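**Ticket:** Whitfield cell, recorded episodes out of step between head view and joint log
**Raised by:** Priya Kapoor
**Picked up by:** Glenys Bowen
**Priority:** normal, but blocks the Damura upload
**Status:** closed, one follow-up open

## Report (Priya)

Replaying Tuesday's episodes from the Whitfield cell, the arm in the head view lags behind the joint log. The lag is small at the start of an episode and gets worse towards the end. By the last few seconds the gripper is still moving on video when the log says it has stopped.

Episodes 100 to 137 were recorded in that session. I checked them by eye in the Pima viewer. 100 to 122 look fine. From 123 onwards every one drifts. Task was the same throughout (reach over the disc, stop, return). Same operator, same teleop settings.

Training on these would teach the policy to act on old pictures, so I have pulled 123 to 137 from the batch. Please don't re-add them until this is sorted.

## Notes (Glenys)

**09:40** Confirmed on 123, 130 and 137. Drift is in the video timestamps. Joint log intervals are even all the way through.

**10:05** Ruled out the viewer. Exported 130 to raw and compared by hand, same result.

**10:20** Checked the recorder's frame counter. No gaps in 100 to 122. From 123 there are missing frames, scattered, and the recorder closes up the holes by numbering frames in order and working out the time from the nominal rate. Each lost frame pushes the rest of the video out of step. That explains why it grows over an episode.

**10:50** Went to the cell to reproduce. Arm held still over the table, cables left as found, head view running:
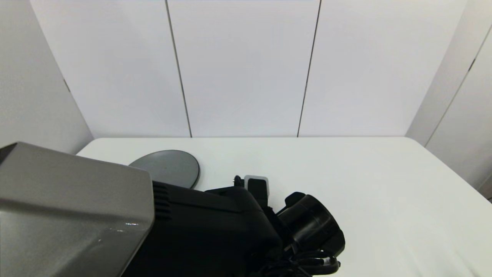
### Test 1: arm still

Recorded one long episode with no motion. No missing frames. Lighting even, exposure steady, so I am not looking at the camera settings any further.

### Test 2: arm moving, disk logging off

Ran the reach by script. No missing frames.

### Test 3: arm moving, disk logging on

Missing frames came back within the first minute. Write queue on the recorder was full each time a frame went. Free space was fine. Looked at what else was writing to the same drive and found the Drernia sync job, which had started copying finished episodes off the machine while new ones were still being recorded. Its log shows the first copy starting during the reset before 123.

## Cause

There are 2 faults, and they need separate fixes:

1. The sync job was set to run as soon as a batch passed its size limit. It takes no notice of whether the recorder is busy.
2. The recorder writes calculated times in place of capture times, so lost frames leave no trace in the exported episode.

## Fix

- Sync job moved to manual start. Run it from the operator panel after the session is closed.
- Recorder config changed to store the capture time for each frame. Old episodes keep the old format and the loader reads both.
- Added a check at the end of each episode. If the frame counter has a gap, the episode is marked `bad_sync` and left out of the export.

Repeated test 3 with the recorder change in place and the sync job off. No gaps. Started the sync by hand in the middle of an episode to see the check trip, and it did.

## Affected data

123 to 137 can't be repaired with any confidence. The counter tells us how many frames went, but the true capture times were never saved. I could stretch the video to match the log, but I would sooner record them again than have guessed times in the set.

**Priya:** Agreed, delete from the export and keep the raw files. Will re-record with the disc in the same place. 100 to 122 go up as they are.

**Glenys:** Done. Raw files are under `whitfield/held`, read only.

## Follow-up

Other cells use the same sync script with the same default. Ticket to be raised for those by Glenys. Until then, check that the job is stopped before recording:

`pima-sync status --cell <name>`

It should return `idle (manual)`. If it returns `armed`, stop it before starting a session.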